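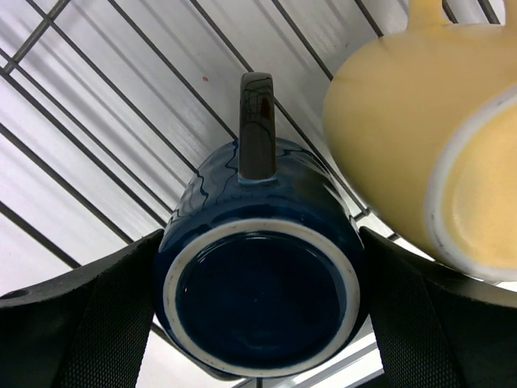
Photo: Fenna Stevens

Minutes, kitchen trial group, 23/10/2018
Written up by me, Fenna Stevens, so any grumbling is mine

We got going a bit late on account of the parking at Tredwood, and then spent a good while on the October agenda before we even reached the main thing, so I've kept the first part short. Last meeting's minutes were fine apart from a spelling. The Dadport cafe still wants an answer from us on shared storage, and I said I'd call them.

1. The Geerts two-arm bench

This is the one we're thinking of renting for the wash-up area at Gumthorpe. The offer is 2000 a month for the bench and both arms, with setup thrown in, and a support line on top at 129 a month if we want it. I like it more than I expected to! The mug work is the part I care about (you all know how many mugs we get through after a lunch club), and I asked for everyone's thoughts on the grip.

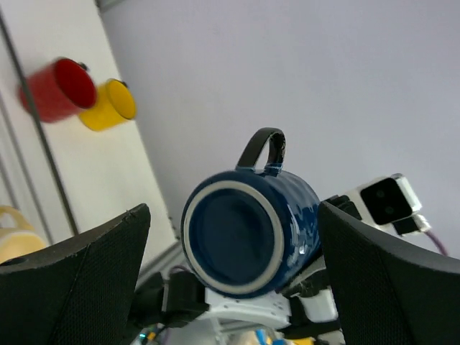 Blue mug in the grip, base outward.

Opinions were split. Some of us liked the textured pads and thought they'd be kind to the glaze. Others wanted to know how often pads need replacing and who pays, and the offer sheet doesn't say a word about it. I'm to get that in writing. We also want to hear what happens with a chipped mug, and whether our own thick-handled ones count as standard crockery.

Then we got onto racks, and that took ages. The quote assumes a plain wire rack like the one on the bench, with glasses at the far end and a mug lying among the floor wires. Ours at Gumthorpe are deeper, and I really don't want to buy new ones — we only replaced them last year.
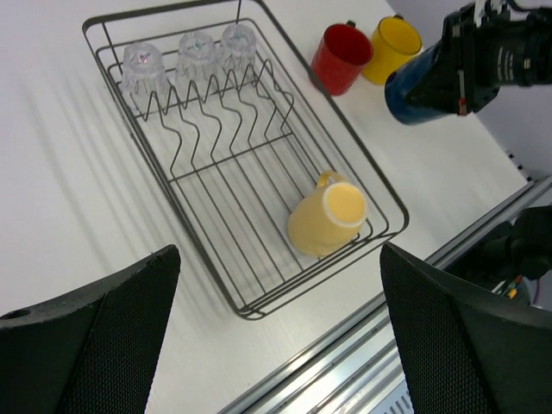

2. Cost and length of the trial

Geerts will do a trial of 11 weeks with a 200 deposit, refundable if we hand it all back in good order. I thought that was fair. There was a feeling that we should ask for a shorter one first, and I've agreed to try, though I wouldn't hold out much hope. We left the support line undecided until the pad question is answered.

Space came up again too. With two arms reaching in over one rack, we need to measure the whole bench, rail and all, before we promise anybody a corner of the kitchen,

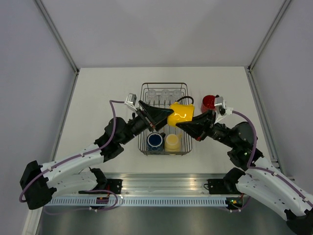

and I'd like that done before the electrician comes, so we only have to pay for one visit. If it won't fit beside the sinks, the old serving counter would have to go, and I know that'll be a longer conversation.

Agreed: I write to Geerts about pads, chipped mugs and our deeper racks, and ask about a shorter trial. Measurements to be sent to me as soon as they're done.

3. Anything else

The tea towels are going missing again. Please check your bags. Next meeting is back at Tredwood, same room, and could whoever has the spare key bring it along?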